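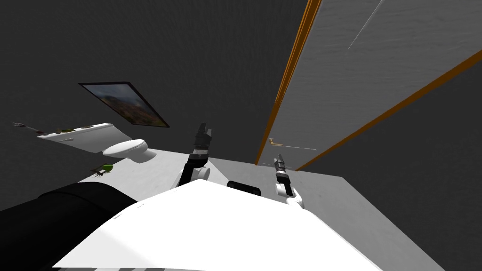 Keeping limescale off bathroom taps and glass

Hard water leaves a mineral film each time a surface dries. Removing it weekly takes less effort than removing it in August after a month of neglect.

Mix 3 level teaspoons of citric acid into 100 ml of warm water. Soak a cotton cloth, wrap it round the tap and leave for ten minutes. Rinse and dry. Keep acid off marble, limestone and unsealed grout.

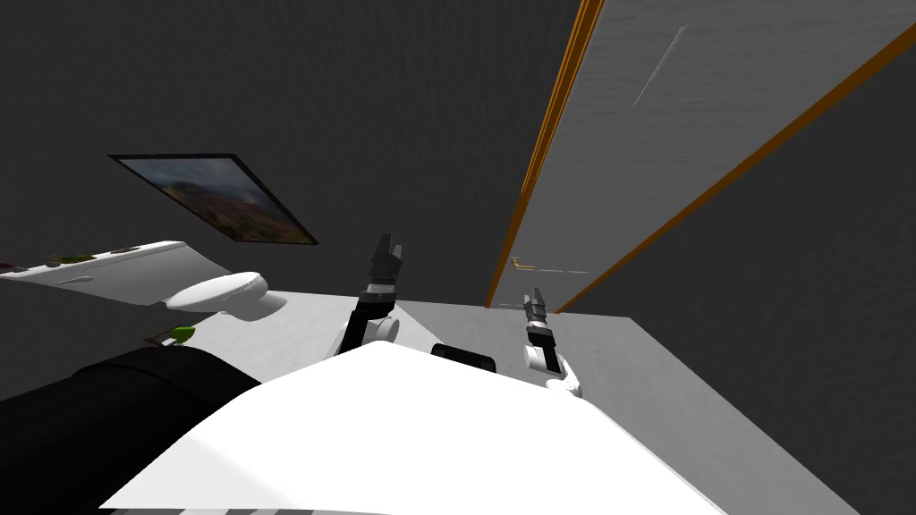 Simulated bathroom, seen from above.

Shower glass: draw the blade down in overlapping strokes, wiping the rubber after each one. The Hoko blade can be turned over when the first edge wears.

Shower heads: unscrew, stand in the same solution for 41 minutes, then run hot water through. Clear blocked holes with a wooden cocktail stick. Replace the washer if it has gone flat.

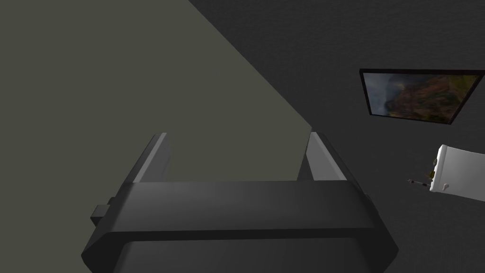
Chettiar writes that the cloth should be wrung out first, as a dripping one runs down behind the tap plate and lifts the sealant.

Mixed solution keeps for a week in a labelled bottle.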